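Asmaa Kamel
Fil sur le nettoyage des surfaces blanches brillantes, que je repousse depuis janvier.

1/ Premier passage à l'eau tiède, sans produit. On enlève la poussière et les cheveux, sinon on raye tout au passage suivant.

2/ Ensuite le savon noir Ikach, 2 cuillères dans un seau. J'ai essayé la crème Camen l'an dernier : elle laisse un voile qu'on voit dès que la lumière rase.

3/ Le fond est facile. Les arrondis prennent plus de temps - l'éponge plate ne touche qu'au milieu et le calcaire reste de chaque côté.

4/ Imre Bárány me conseille des gestes courts, toujours dans le même sens. Je le fais aussi sur le rebord, en me penchant bien au-dessus. Le dos s'en souvient.

5/ Compter 24 minutes pour l'ensemble, rinçage compris.
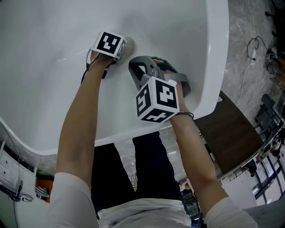 Kidamari - Équipe Entretien et Maison

6/ Sur un bord courbe, je travaille à deux mains, bras tendus, une vers le haut et l'autre dans le creux intérieur.

7/ Rincer deux fois, puis chiffon sec. Pas de papier, il peluche.

8/ Pour les joints, je ferai un autre fil. Le produit El Ouafi est en rupture chez moi, j'attends d'en retrouver avant d'en parler.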